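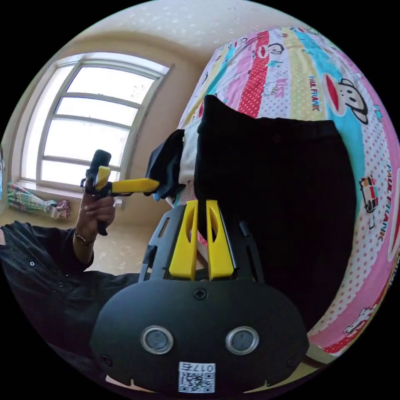 Diary > September > Saturday

Sorted the clothes on the bed, 3 p.m. start. Black and navy items go in the Wema box, whites in the Flirken one. The striped sheet with the Paul Frank monkey stays on until the pile is cleared – dark cloth shows up well against the pink and turquoise.
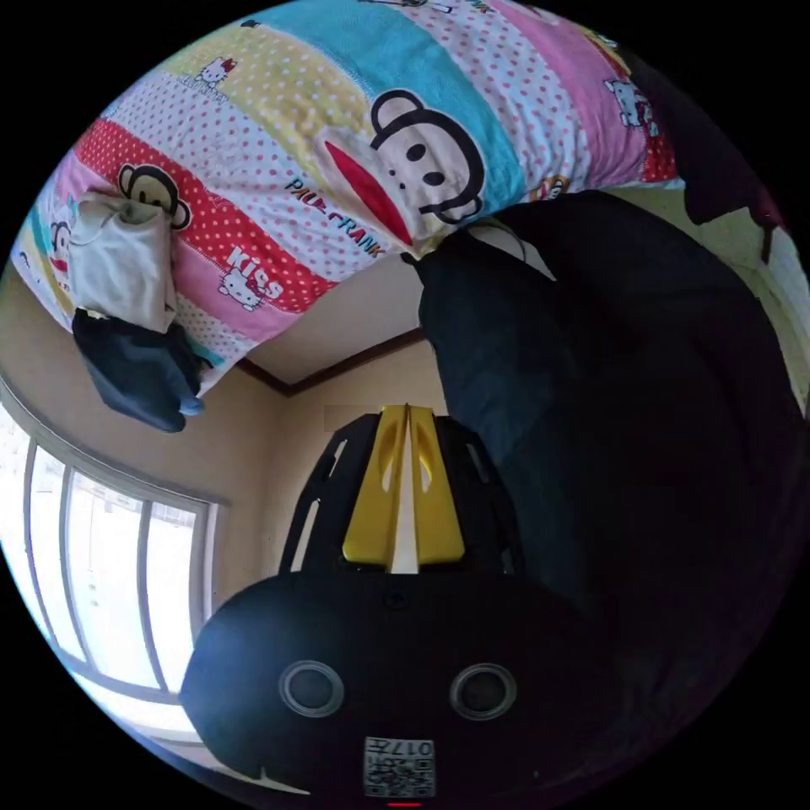
Took 30 minutes, more than planned. Two items need the hem redone. Pliltex thread is low, so add it to the Buckley order.

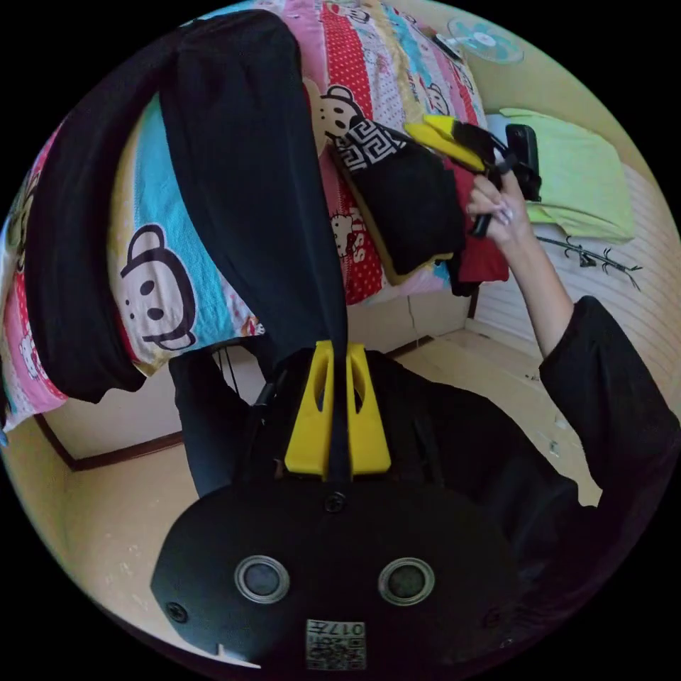
Folded black piece, Greek key band along the top edge.

Drawer liner still to cut.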